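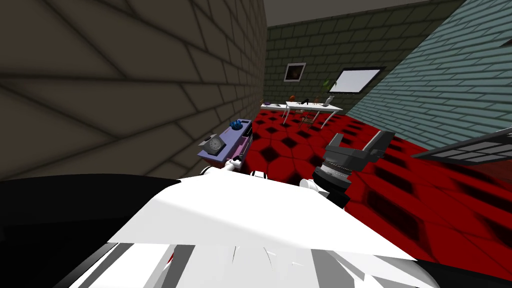
3. Speech and Reverberation in Brick Rooms

Bare brick is a wonderful material to study with the ears. It looks rough, and most people we spoke to in Clestville expected it to soak up sound the way a heavy curtain does. The surface is rough at the scale of a fingertip, though, and the sound waves that carry most of the energy in a human voice are far longer than that. To a spoken vowel, a brick wall is close to a hard, flat mirror. The mortar joints and the small chips in each face begin to matter only at the upper end of the speech range, where the hiss of an "s" or the click of a "t" lives, and we were delighted to find that listeners pick up on this even when they have no words for it.

The Lindsay survey gave us 901 usable listening sessions. In each one the listener heard short spoken passages recorded in former workshops, storerooms and stables, all now used as meeting rooms or classrooms, and rated how easy the speaker was to follow and how "warm" the room sounded. The second question was added late, after the pilot sessions, and we are very glad it was. The two ratings often pull in opposite directions. A room can be a pleasure to hear a voice in and still be a hard place to catch the end of a sentence, especially for listeners at the back.

The number and placement of the brick surfaces turned out to matter more than their age or finish. Rooms bounded by three brick walls (the general arrangement can be seen in Figure 3) formed the most interesting group in the survey. With brick on two facing sides, sound can bounce back and forth between them and produce the fast, buzzing repeat known as flutter echo, which a single hand clap will bring out beautifully. A third wall joining the pair adds two corners, and corners return low-pitched sound strongly. Listeners described the result as "full," "boomy" or "like a church but small." Whatever closes the remaining side then has a large say in the outcome. Where it was a lined partition or a bank of bookshelves, ratings for ease of listening rose sharply. Where it was plain glass, they fell.

Paint had a smaller effect than we had predicted. An unpainted brick has open pores, and these take up a little energy at high pitches. A thick coat seals them. In the Prasudness building, where two neighboring rooms share the same plan and only one has been painted, listeners could tell the recordings apart, and they tended to call the painted room "sharper." Their ratings for ease of listening hardly moved. Limewash, which leaves more of the pore structure open, gave results that we could not separate from bare brick.

Furniture deserves more attention than it usually gets in work of this kind. Our passages were recorded first with each room cleared and then again with its ordinary chairs and tables back in place. Upholstered seating helped at every listening position. Hard chairs absorbed very little, yet they scattered sound near the floor and took the edge off the flutter, an effect our listeners noticed at once and one that the Prustier prediction method leaves out completely. We plan to add a term for it.

Across all sessions we collected 2,232 free-text comments, and they are a treasure. Many describe memory as much as sound: a grandparent's kitchen, a school corridor, a bakery before opening time. Comments about fatigue appear most often after passages recorded below 400 Hz in emphasis, where the low corner build-up blurs one syllable into the next. Those listeners rarely blamed the room. They said the speaker mumbled, although every passage came from the same recording played through the same loudspeaker. We return to this in the next section, where the comments are grouped by theme and set beside the measured decay times for each room.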